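Ceris Roller Blind, Vondon Series
Owner's Guide, Section 3: Measuring, Hanging and Setting the Stops

Welcome back! If you've come straight from Section 2, you should have everything out of the carton and checked against the parts list, and the cardboard spacers taken out of the two end brackets. If the spacers are still in there, go ahead and pull them out now, as they are a good deal harder to reach once the brackets are on the wall.

Please read the whole section through once before you pick up the drill. It's a pleasant enough job on a quiet morning, and most people find the second blind goes up much faster than the first.

Before you start

You will need a tape measure (a metal one, please; cloth tapes stretch), a pencil, a spirit level, a drill, a Phillips screwdriver and a steady stepladder. A second pair of hands is a great help for any blind over 48 inches and is required for the 68-inch blind, which is heavier than it looks in the box.

CAUTION: Keep the bead chain looped up and out of reach of small children during the whole of the installation, and fit the chain holder (step 14) before anyone uses the blind.

Measuring the window

1. Decide whether the blind is going inside the window frame or outside it. Inside looks neater. Outside blocks more light, and it's more forgiving if your house, like most houses, isn't perfectly square.

2. For an inside fit, measure the width in three places: top, middle and bottom. Write down all three and use the smallest. Don't take anything off for clearance, we have already done that at the factory.

3. For an outside fit, measure the width you want covered and add two inches on each side.

4. Measure the drop from the top of the opening to the sill, on the left and again on the right. Use the longer of the two.

5. Compare your numbers with the label inside the headrail. If the blind is wider than your opening, stop here and call us. Fabric that has been cut at home can't be exchanged, and we would much rather swap it for you.

Note: If your tape has a sliding hook at the end, let it slide. That little bit of play is there on purpose, and the reading comes out right whether you are pushing against a surface or hooking over one.

Hanging the brackets

6. Hold the left bracket in place and mark both holes with the pencil.

7. Do the same on the right. Lay the level across from one mark to the other, and be fussy about it. A blind that slopes even slightly will creep to one side as it rolls, and after a few weeks the edge of the fabric will start to fray.

8. Drill the pilot holes. In wood you can go straight in with the short screws. In drywall or plaster, use the anchors in the small bag, and tap them in until they sit flush.

9. Drive the screws until they are snug, then give each one a quarter turn more. Please don't lean on them.

CAUTION: Before drilling above a window, check for wiring. If you have any doubt at all, ask an electrician.

10. Slip the pin end of the tube into the right bracket, lift the chain end up to the left bracket and press until you hear it click. Give it a gentle tug downward. If it comes away, the latch wasn't fully home, so try again with a little more push.

Setting the stops

11. Lower the blind slowly to where you'd like it to finish, usually just touching the sill.

12. Press the gray button on the chain end and hold it while you count to five. Let go, and the lower stop is set.

13. Raise the blind to the top and repeat for the upper stop. Leave an inch of fabric showing above the bottom bar so that it never rolls over the tube.

14. Pull the chain holder down until the chain is taut and screw the holder to the wall.

Run the blind up and down a few times. It may feel a touch stiff to begin with, and that eases off during the first week or two.
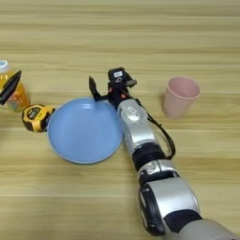
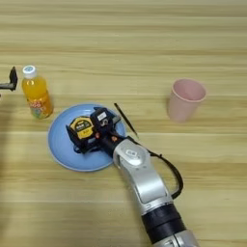
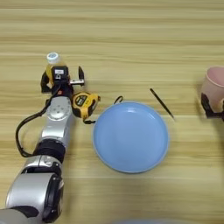

Care and Upkeep

Roller blinds ask for very little. Once a month or so, let the blind all the way down and go over it with the soft brush on your vacuum, working from the top. For marks, use a damp white cloth and a drop of dish soap, and dab. Rubbing pushes the mark into the weave. Leave the blind down until it is completely dry, overnight if you can.

The Filtovness blackout lining should never be ironed, folded or put in the washing machine. If it picks up a crease in storage, hang it in a warm room and the weight of the bottom bar will usually pull the crease out in a day or two.

The chain mechanism is rated for up to 1000 full cycles before it needs attention. At that point, put one drop of clear silicone oil on the pin and wipe off any extra. Cooking oil is a bad idea, as it turns sticky in June and then you'll be taking the whole thing down again.

If the blind begins to roll unevenly, go back to step 7 and check your level before you do anything else. When the brackets are level and it still wanders, lower the blind fully and stick a short strip of masking tape to the bare tube on the side the fabric is moving away from. Roll it up and see how it goes. One strip is generally plenty, two at the most.

Spare brackets, chain holders and anchor bags are listed in Section 5.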